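Podwood Community Orchard
Progress report to the Onishi Fund
October 16, 2023

Dear friends at the Onishi Fund,

I meant to keep this to a single page, as you kindly suggested in the spring, and I can already tell I won't manage it. There is a good deal to tell you, most of it happy, and I would rather you heard the awkward parts from us than found them in the accounts.

The old trees first. When we took over the lower field we inherited 73 apple trees that had gone without pruning for longer than anyone in the village could agree on. Tomomi Yagi worked through them row by row last winter (in some truly miserable weather, I should add) and all but 9 are still standing and in good heart. The ones we lost were hollow at the base and leaning toward the footpath, so down they came. The wood has been stacked behind the shed and the shorter lengths are spoken for already, mostly by people with smokers.

The harvest was late and then came all at once, as it does. We pressed over two long weekends and filled 531 bottles, a figure I have checked against the labels because I didn't quite believe it myself. The early fruit was sharp and a little thin, but the russets were lovely, and the blend we made from the last pressing is the best juice to come off this field since we started. A box is on its way to your office. Please keep it in the fridge and do drink it within the week, as it isn't pasteurized and it will start having ideas of its own.

Now the press. You'll remember that the grant paid for a secondhand hydraulic press from Tisport, with delivery promised for the end of July. It came in September. The crew were very pleasant about it, but we had to rent a smaller one for the first weekend, and that cost is shown on its own line in the budget sheet. We have asked Tisport to take it off the final invoice and are waiting to hear. The press itself runs beautifully and is so much quieter than the rental that you can hold a conversation next to it!

Grafting went less well. We ran 2 workshops, both full, and everybody went home with a tree in a pot, but a fair number of those grafts have failed since. Bogdan Onu thinks the rootstock dried out while it sat in the shed during that warm week in spring, and I'm inclined to agree with him. Next time it will go straight into damp sand. We've offered a replacement tree to anyone who wants one, and the Rumeo nursery has let us have the rootstock at cost, so this won't trouble the budget much.

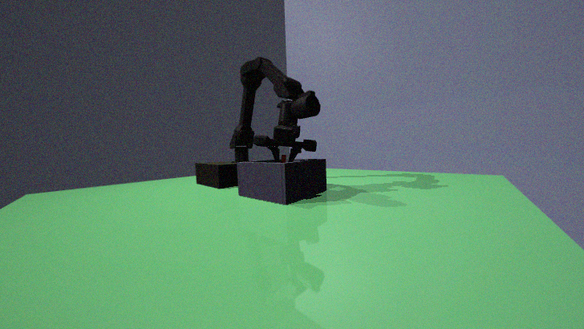

Bogdan Onu: I'd add that the people whose grafts failed were nearly all keen to try again, and several asked for pears this time. Could we put pears in the plan?

We could, and I have. The revised plan for the coming year sets aside the strip along the north wall for pears, where the soil is heavier and the apples have always sulked. It needs no extra money, only your agreement to move what remains of the fencing line over to planting. The deer have so far been defeated by the fence we have, though I say that with my fingers crossed.

Winter pruning begins in December, whenever the weather settles, and you would be very welcome to come and see the trees while they're bare and you can make out their shape. There will be soup. The budget sheet and the receipts are in the same envelope as this letter, and the rental invoice is clipped to the front so you don't have to hunt for it.

With warm thanks from all of us at Podwood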